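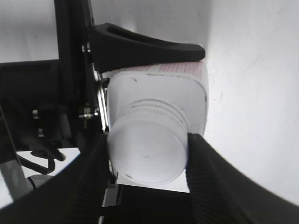
3.2 补液瓶的检查和开盖

补液瓶到手先别急着拧。先看瓶子外面,再看盖子,最后才轮到封膜。瓶身是方的,四角带圆弧,白色旋盖,瓶侧有一条粉红色印刷标签带,布满细密的小点或小字,看不清就拿到灯下看,别凭印象倒。盖子和瓶身上有几道细黑划痕属于搬运磨蹭,不影响使用;裂纹、鼓包、渗液就不行,退回去换。

适用范围:Pakero 台面清洁套装,500 毫升补液瓶,配 Zandar 喷壶用。别的牌子的瓶子口径不一定对得上,没试过,不保证。

准备的东西

白色台面或者浅色台面一张,擦干净。浅色好,漏一滴都看得见。
干抹布两块,一块垫,一块擦。
漏斗,套装里有,装在小袋里,别跟包装一起扔了。
手套。
空喷壶,先用清水冲过,倒扣晾干。

步骤

1. 核对标签上的货号,应为 3318。不是这个号的,停,先看第 5 节的对照表。

2. 瓶子放倒转一圈,看瓶颈和盖子接缝。用白纸巾沿接缝抹一下,纸巾干的就行。有湿印,换瓶。

3. 瓶子立起来,静置。刚搬过的里面有泡沫,马上开容易溢。等泡沫落下去在开。

4. 一手扶瓶身两侧,一手拧盖,逆时针。

注意:扶就好,别捏。瓶壁软,捏紧了开盖那一下液体会顶出来。手套打滑就垫块干抹布再拧,不要上钳子。

5. 盖子取下,内侧朝上放在抹布上。朝下放会沾灰,灰进瓶里,灰进喷头,喷头堵。这个问题售后接得最多。

6. 揭封膜。从小耳朵那头撕,一次撕干净,残边用指甲刮掉。

3.3 灌装

1. 喷壶放平,插漏斗。

2. 慢倒。倒到壶身上限线为止,不要满到口。

3. 倒的时候瓶子横过来,瓶口保持在液面上方,空气能进去,流得匀,不会一股一股往外冲。
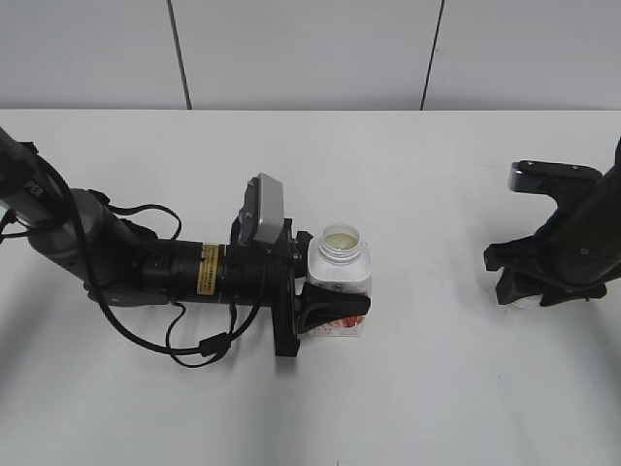 4. 倒完先把瓶子扶正,再拿漏斗。顺序反了,瓶口剩的那点全滴台面上。

5. 瓶口擦一圈,螺纹也擦。螺纹里留液,干了会结一层白的,下次拧不动。

6. 盖回去,顺时针,拧到有阻力再加一点点就够。别使死劲。

7. 喷壶装喷头,对着水槽按几下,出雾均匀就可以用了。只出水柱不出雾,喷头前端转半圈再试。

小心:不要和漂白水、洁厕剂混装,也不要用装过这些东西的壶。哪怕冲过也不要。

小心:溅到眼睛,清水冲,冲够时间,不舒服就去医院,带上瓶子。

3.4 台面收尾

滴漏的地方先用干布吸,再用湿布擦。直接上湿布会抹开一大片,干了有印子。浅色台面尤其明显。台面和墙之间那条缝容易积液,拿布角塞进去带一下。

漏斗清水冲,晾干放回小袋。抹布单独洗。

3.5 存放

剩液的瓶子竖放,盖子朝上,不要横着塞抽屉。放在孩子够不着的地方。
避光,温度不超过 33 度。夏天别搁阳台,尤其七月,也别搁车里。
开封后在标签空白处写上开封日期,用油性笔,水笔一蹭就掉。
瓶子别拿去装水装饮料,空瓶也不行。空瓶冲净,盖子分开,按当地分类扔。

常见情况

盖子拧不开:温水泡盖子一会儿,擦干再拧。还不行就换瓶,别撬。
盖子拧歪了:退到底,对正螺纹从新来。歪着硬上会漏。
标签起皮:不影响液体。字看不清的话,不要继续用。
灌完喷壶底下有水:多半是外壁没擦。擦干,放纸巾上看一会儿,纸巾又湿了才是壶漏。
液体颜色跟上一瓶有点差:批次不同会有一点,正常。有絮状物就不正常了,停用。

配件补购:漏斗、喷头、瓶盖单卖,Wullbridge 门店有,报货号即可。瓶盖零件号 57。套装本身由 Yuen 发货,缺件找发货方,门店不补。

本节修订:2026-06-09。改了 3.3 第 3 条,旧版写的是瓶口插进漏斗里倒,别再照旧版做。

下一节:3.6 喷头拆洗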